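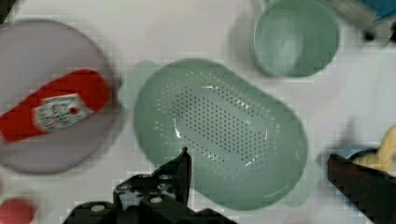

# Re: Shared kitchen at Piltero, sorting out the shelves before the spring meals

To: Piltero hall list
Date: Saturday, March 23, 2019

Hello all,

I'm answering the message from the Yu Street group, which I've quoted in pieces. I've cut the part about parking because that was settled last week.

> We have the hall kitchen for the first of the spring meals and would like to know what we can count on being in the cupboards. In January we arrived to find two lids and no pots. Can someone post a list?

There's no full list at present. The old one was taped inside the pantry door and came down when the door was painted. I went through the lower cupboards on Thursday evening and can tell you what I know.

The big stockpots are back. They were at the Ata Road building, where they'd gone for the winter soup lunches. The lids you found in January belong to them. Both pots are on the bottom shelf left of the stove, and the lids are standing in the rack behind.

There is an oval colander in pale mint green plastic. It's fine for salad and for rinsing rice or beans. I wouldn't try to drain a whole stockpot of pasta in it. For that, use the deep metal strainer that hangs by the sink, and have a second person hold it.

Plates and bowls are enough for 200 if you mix the two patterns. Forks are short of that. If you expect a full room, bring some.

> Can we leave our own things there between meals, or do they get mixed in?

They get mixed in. If you want to leave something, put it in a closed bin with your group's name on two sides and set it on the top shelf of the pantry. Anything loose in the cupboards is treated as belonging to the hall, and other groups will use it. I know a few people were unhappy about a roasting pan last fall. It was in the general cupboard with no name on it.

Masking tape doesn't last through the dishwasher. Paint marker on the bottom of a pan does, if you let it dry overnight first.

> What is the situation with the dishwasher? We were told not to use it, then told to use it.

Use it. The drain hose was replaced. The machine takes a few minutes to warm up after you switch it on at the wall, and the first load should wait until the light goes green. The detergent is Brillora, in the white tub under the sink. One scoop per load is plenty. Please don't put hand soap in it when the tub is empty. We had foam on the floor as far as the serving window.

Nothing with a wooden handle goes in, and none of the good knives.

> We'd be willing to put some money toward new equipment if other groups would too.

Thank you. The kitchen fund stands at $1660. Of that, $215 is already promised for the repair to the oven door, so please don't plan on the whole amount. My own order of need would be:

1. Forks and serving spoons.
2. A second large cutting board, so raw meat and vegetables can be kept apart without washing up in between.
3. Oven mitts. The ones we have are worn through at the thumb.
4. A cart for moving full pots to the serving table.

The cart is the expensive one. Ata Road may have one they don't use. I've asked and haven't heard back.

I would hold off on more bowls and small plastic containers. We have a great many already, and several of the containers have no lids. If you've taken home leftovers in one, this would be a good time to bring it back.

> Last question. Who has the key to the pantry?

It's in the lockbox by the side entrance, on the same ring as the kitchen key. The code is the one you were given with your booking. It sticks in damp weather, so pull the door toward you while you turn it. Please return the ring to the box when you leave, even if your group has the hall again the next day.

I plan to write out a new cupboard list and post it on the inside of the pantry door, and I'll send a copy here. If your group has anything belonging to the kitchen, reply with what it is and when it's coming back, and I'll include it. Replies to the list are better than replies to me alone.

One more thing, for whoever used the kitchen on Tuesday: the window over the sink was left unlatched. Check it on your way out, along with the back burners.

Piltero kitchen bookings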